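Shelf restocking, week 7

The club's restocking task is now at the point where the arms are the least of our problems. Most of Wednesday went into timing, frame conventions and one bad assumption in the grasp planner. Notes follow, mostly so that Faisal and I stop rediscovering the same things.

The state machine has not changed since November: look, choose, approach, close, lift, carry, place, release. What changed is where it is allowed to give up. Until last week a failed lift sent it back to look, which meant driving the arm all the way to the home pose and starting over. Anum Qureshi rewrote the transition so that a failed lift opens the fingers, backs off along the approach vector and tries once more from the same base position. After the second failure it goes home and logs the item as skipped.

The frame problem was mine. The head camera extrinsics were stored relative to the neck link, but the planner read them as relative to the torso. With the neck at zero pitch the two differ by a fixed offset, which someone had already cancelled out by hand in the config. As soon as we pitched the head down to get the low shelf into view, the offset no longer cancelled and every grasp landed short. I deleted the hand-tuned values, recalibrated, and put the transform in one file. If you have a local copy of Gitico from before this change, throw it away. Do not merge it.

The planner assumption was that cylinders are vertical. It fitted a vertical axis to the point cloud and took the closing direction from that. A chip canister that leans gives a fit that looks reasonable and is wrong at the rim, so one finger touches first and pushes the can over. Faisal Afridi replaced the fit with an unconstrained one and rejects any axis more than 16 degrees off vertical. Rejected items are left for last.

Boxes are still handled by the old code. A thin box leaning on its neighbor is the worst case we have, and I would like to leave it alone until the cans are dependable.

Smaller items:

The gripper command rate was set to 200 Hz on the left hand and something lower on the right. Both now read from the same parameter.

Logs go to Nolotham, not to the laptop. The laptop disk was full again.

The release step waits for the fingers to report open before the arm retreats. It used to wait on a fixed timer.

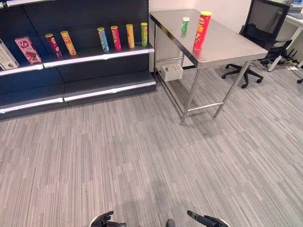
Why use both hands if a single canister only needs one?
The second hand is there for the boxes, which are too wide for one gripper to hold squarely. For cans it stays parked, and the planner treats it as an obstacle so the working arm keeps clear of it.

Next session is low shelf placement with the head pitched down, using the new calibration file. Anum has the branch. I still need to write the check that refuses to start if the neck encoder has not been zeroed, and the battery log needs a column for which pack was used.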